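Search products
Enter keyword or item number
Go

Print this page
E-mail this page to a colleague

Gralix Cold Drink Dispenser, Single Tank
Item 1108

The Gralix is a countertop dispenser for juice, iced tea, lemonade and water. It has one upright tank, a pedestal base and a front tap, and it is meant for breakfast rooms, cafeterias, meeting rooms and church halls. No power is needed. The drink is kept cold by an ice tube that runs down the center of the tank, so melting ice does not thin the drink.

The tank lifts off the base for filling and washing. The tap comes apart by hand. No tools are supplied or required.

Choosing a tank

Two tanks fit the same base. The clear tank shows the drink and the level, and most buyers order it for juice. The dark tank hides the contents and does not show tea stains between washes. Check the level in the dark tank by lifting the lid.

Tanks are sold with a lid and ice tube. Lids are the same for both tanks. Ice tubes from the older Drukenden model are too short and will rattle.

Taps

The standard tap has a lever that is pushed down to pour and springs back when released. A lock-open tap is available for filling pitchers. It should not be used for self-service, where guests tend to leave it open.

Pulp will slow either tap. For orange juice with pulp, order the wide-bore seat and replace the standard seat before first use. For smooth juice, tea and water, leave the standard seat in place. Seats are black silicone and should be changed when the tap starts to drip, usually after around 900 wash cycles.

Setting up

1. Wash the tank, lid, ice tube and tap parts in warm water with mild soap. Rinse well.
2. Fit the tap with one washer inside the tank and one outside. Tighten the nut by hand only.
3. Set the base on a level surface, with the front edge close enough to the guest side that the tap can be reached without leaning.
4. Lower the tank onto the base and turn it until it seats.
5. Pour in a little water and check for leaks before filling with product.
6. Fill the ice tube, close it, and put it in last.

Leave a hand's width between dispensers when several are used in a row. Tall tumblers may not clear the tap. Test your own glassware before ordering in quantity.

A ribbed glass under the tap of a dark dispenser:
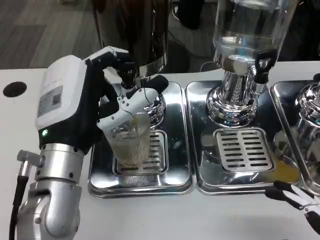
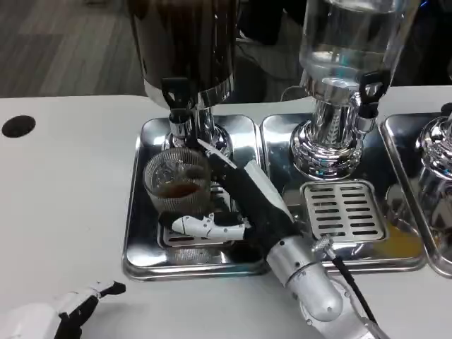
Cleaning

Empty the tank at the end of service. Do not store product in it overnight, even in a walk-in cooler. Take the tap apart daily if you serve juice and every other day if you serve only water. The tank and lid can go in the top rack of a commercial dishwasher. The base should be wiped, not soaked. Do not use bleach or steel wool on any metal part.

If tea leaves a film, fill the tank with warm water and two spoonfuls of Garier descaler, let it stand for an hour, then rinse until there is no smell.

Spare parts

Tap, standard lever
Tap, lock-open
Seat, standard or wide-bore (pack of 2)
Washer set
Ice tube with cap
Lid

Parts ship from our Ackroyd warehouse. Orders placed before noon go out the same day. For quantity pricing or help matching parts to an older unit, contact Rizal Leow's desk at the number on your invoice and ask for Rizal Liew in equipment sales.

Print this page
E-mail this page to a colleague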